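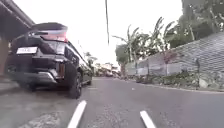

3.2 Curbside occupancy and the usable width of the carriageway

The streets surveyed in the Furkness district were laid out before most households owned a car, and few have marked bays. Parking is therefore informal. A vehicle left against the curb takes a strip of the carriageway out of use, and the strip that matters to other road users is wider than the vehicle itself, as drivers and cyclists keep a margin from mirrors and doors. We call the remainder the usable width and record it separately from the built width given in the municipal inventory.

Usable width was measured at 252 cross-sections, spaced evenly along each street regardless of whether a vehicle was present. Each cross-section was visited at 8 in the morning and again at 11, on a Wednesday in August. Where a vehicle overlapped the cross-section, the distance was taken from its outer side to the opposite curb. Large passenger vehicles, including SUVs, were coded apart from smaller cars. Painted markings were noted as clear, worn or absent, with the position of lane dashes relative to the parked vehicle entered on the sheet when both fell within the same segment.

The second group of variables concerns the edge of the street. Residential frontages in Furkness often stand directly behind a raised sidewalk, with no front yard, and roof eaves may project over the pedestrian space. Doorways and gates open straight onto it. Such frontages were coded as closed when walls and gates formed a continuous line, and as open when a yard or vacant lot interrupted it. Fences were coded by material. Trees were recorded if the canopy reached the street, and planting at the foot of a wall was recorded only as present or absent.

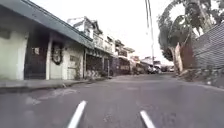

Figure 4. Narrow residential street with low buildings and a raised sidewalk on the left, and a tree and corrugated metal fence on the right. Two vehicles are parked at the far end.

The two sides of a street were coded independently and were not averaged. Asymmetry is common in the district, and a mean value would hide the condition that most affects walking, namely a continuous frontage on one side with little or no refuge on the other. Segments ending in a bend were flagged, as a vehicle parked at the bend shortens the sight distance even when the rest of the segment is clear.

Surface condition was scored by the Zarkgate scale, which treats patching and cracking as separate items. Faded markings near the curb were scored as worn whenever any paint could be made out. The full data set holds 2928 coded entries. Cross-sections obstructed by temporary works were excluded from the width analysis but kept in the frontage analysis, and the totals in the two sets of tables differ for that reason.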